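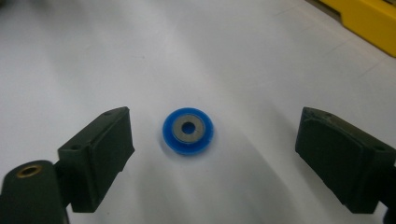 Support > Parts and Spares > Small Hardware > FAQ

February
By the Calloway Spares Desk

Pulleys, spools, grommets and washers: frequently asked questions

What do you sell under small hardware?

Plastic pulleys, thread and line spools, cable grommets, and the metal washers and bushings that go with them. Most are replacement parts for blinds, sewing tables, awnings and light workshop equipment. We don't stock springs or bearings.

I have a small round plastic part and I don't know what it is. Can you identify it?

Usually, yes. Send us the outside diameter, the thickness and the size of the hole through the middle, all in millimetres. Tell us what it came off if you know. A pulley has a groove for a cord. A spool has a flange at each end with a flat section between them. A grommet lines a hole in a panel. Some worn parts are hard to tell apart, and in that case we may ask you to post the old one in.

Does the colour mean anything?

Within the Fodthorpe range it does. Blue is the standard size, grey is one size down and black is for outdoor use. Other ranges are coloured however the maker likes, so go by the measurements.

Do the plastic parts come with the washer fitted?

Fodthorpe parts do. Zestitz parts are sold bare, and the washers are listed separately on the same page. If your old washer isn't bent or rusted you can move it across to the new part.

How do I fit a washer into a plastic part?

Put the part on a flat, hard surface with the recess facing up. Set the washer in the recess and press down evenly with your thumb. It should sit level. If one side stands proud, take it out and try again. Don't use a hammer, as the rim will crack. There is no need for glue.

The washer keeps falling out. Is it faulty?

Check that you have the right pair. The Fodthorpe and Zestitz washers look much the same but the Zestitz one is slightly smaller and won't hold in a Fodthorpe recess. If the pair is right and it still drops out, send it back and we will replace both.

Can I buy just one?

Yes. Parts are sold singly, in packs of 4 and in trade boxes of 1000. Trade boxes are packed to order and can't be returned once opened.

What does postage cost?

Anything that fits in a padded envelope goes at the letter rate. Trade boxes go by courier and are quoted at checkout. Orders placed before noon leave the same working day.

Can I pick up in person?

Yes, from the Gruvbridge counter, unit 17. Choose pickup at checkout and wait for the email before you come. Bring the order number.

How should I store spares?

In a lidded container, out of direct sun. Label it with the part number, and keep washers with the parts they belong to.

My part number isn't on the site.

Numbers below 103 are from the old catalogue. Email the number to the spares desk and we'll reply with the current equivalent, or let you know if the part has been cancelled.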